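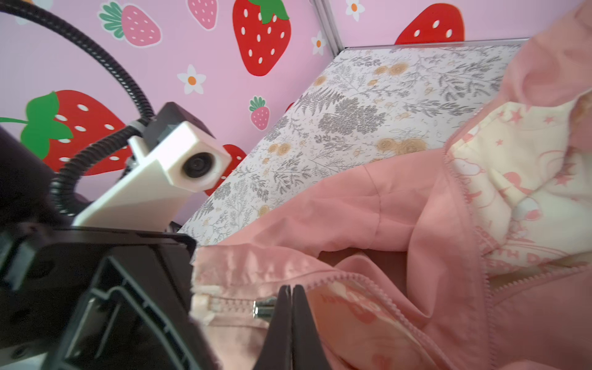
Tarton List Digest, Vol. 42, Issue 4

Subject: Re: Lined jackets, folding with the zipper open or closed

On Friday a list member wrote:
> The Tidero sheet says to close the zipper before folding. On small
> jackets with a printed lining I get a ridge down the front and the
> stack leans. Does anyone fold them open? Also, does the hood go in
> first or last?

I fold them open. The pink one at the top of this issue is a typical case: soft shell, cream lining with a cartoon print, scalloped trim, fine-toothed zipper. With that construction the zipper tape is stiffer than the fabric next to it, and a closed zipper puts both tapes on the center line, where the fold wants to go.

Sequence I use:

Lay the jacket on its back, lining up, fronts spread. Run the slider to the bottom of its tape so the pull is not under a fold. Flatten the lining by hand from the armholes outward - it shifts separately from the shell. Bring each front over so the tapes lie side by side, 4 cm apart. Sleeves across, then hem up to the chest. Hood last, folded down over the hem edge. It holds the bundle shut.

A patterned cloth under the work is fine for this. I had a plain one before and saw no difference in the result.

On storage: the Driritance boxes (the 117 size, not the 824) take a stack of these without the lid bowing. The 824 is too shallow once there is a hood on top.

The Tshabalala folding notes give hood first. I tried that for most of October and the bundles opened whenever I lifted them, so I went back.

> Does the pull mark the lining?

Mine have not. I turn it to the shell side anyway.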